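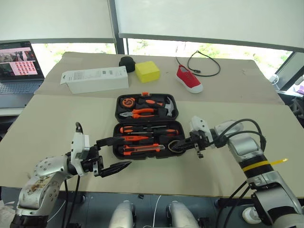 Filed under: Robots & Making

Teaching day at Hinddale! We're showing our two-armed robot how to handle a tool case, all by remote control. I move, it moves, and every go gets saved for it to learn from later.

My target for today is 24 good runs. I've got 11 so far and I'm already grinning like a fool.

Hardest bit is depth. Your own hands just know where a screwdriver is. Through the controls you have to creep up on it – then you close the gripper and hope you judged it right.

Samuele D'Amico gave me the best tip back in May: go slower than feels sensible, and never fidget. The robot will copy your fidgeting too! 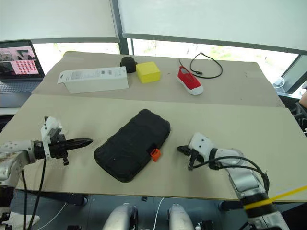 Case shut, one gripper either side.

I love this position. One long black finger on the left, a short pair on the right, and a whole job to plan before you touch anything. Do you steady it first or go straight for the orange tab? I keep changing my mind – probably bad for the data, so I'm picking one and sticking to it.

Right, tea, then back on the controls. Ask me anything about driving the arms, I could talk about this all night!

Related posts
Zillik arm controls: my first week
Folding towels by remote, 55 tries later
Notes from the Sinden robot meet-up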